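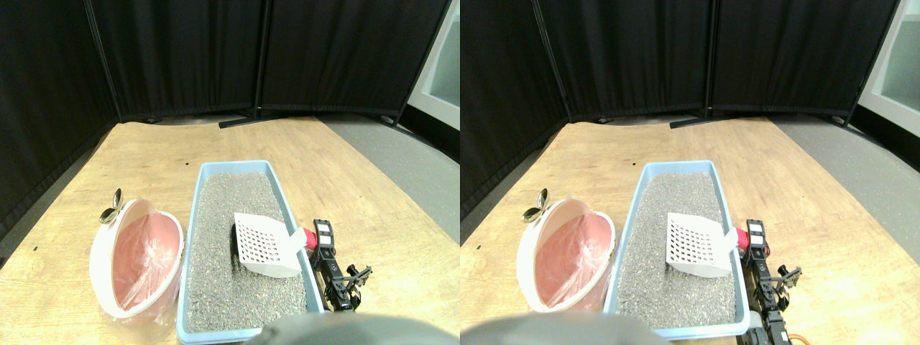 Print | E-mail

Three Movies Set in Parking Garages, and One I Turned Off

Posted 09/01/2019

I had a slow summer for movies. The theater near me in Dranden was closed for most of July while they replaced the seats, so I watched almost everything at home, on the couch, with the window unit running. I rented four movies in all. By accident, every one of them had a long stretch set in a parking garage, and after the second one I started paying attention to it.

The best of the bunch was Parkeo. It's a small drama about a night attendant who finds out the garage he works in has been sold. Most of it takes place in his booth. He has a radio, a thermos and a window that slides, and the director gets a lot out of that window. People pull up, say a few words, and drive off. Some come back later in the movie and some don't. I kept waiting for a robbery, because a movie with a booth and a cash drawer usually has one. There isn't one. The closest it gets to a big scene is when he has to tell a regular customer that her monthly pass won't be honored by the new owners, and she thinks he's the one who decided it.

I liked that the garage sounds like a garage. Tires squeak on the turns even when the cars are going slow. The dialogue gets a little lost in the echo, and I had to turn on the captions twice. I didn't mind. It runs a bit long and there's a subplot with his brother that could have been cut to one phone call.

Second was Nilham, which is a thriller, and a pretty standard one. A court clerk is followed from her office to her car and spends the middle of the movie going up and down between levels trying to get out. The first chase is good. You always know which level she's on because each one has a different color painted on the columns, and the movie sticks to it. Then she gets out, and the rest is people in conference rooms explaining the plot to each other. The man following her turns out to work for exactly who you think he works for. I'd still say it's worth a rental for the middle part.

The third was Skoryk, a comedy about a valet company that loses a car. It has some funny people in it and they all seem to be in different movies. The owner of the car is playing it straight, the valets are doing sketch comedy, and the police officer looks like he came in from a drama. I laughed at the scene with the key board, when 185 keys come off the wall at once and they have to hang them back up before the wedding lets out. Apart from that I don't remember much and I only saw it last week.

The fourth I turned off after half an hour, so I won't name it or review it. The garage part was right at the beginning and very dark. I mean that I couldn't see anything. I turned the brightness all the way up and closed the blinds and still couldn't tell who had been shot.

A few people asked in the comments last time if I'm going to keep doing short reviews like these or go back to one movie per post. I think short ones, at least through the fall. When I write 1,000 words on one movie I end up retelling the story, and anybody who wants the story can go watch it.

The theater is open again. The new seats lean back, and there's a tray on the left side that swings out — it hits your knee if you're tall. I'm going back this week for whatever is playing at the early show.

Print this post | E-mail this post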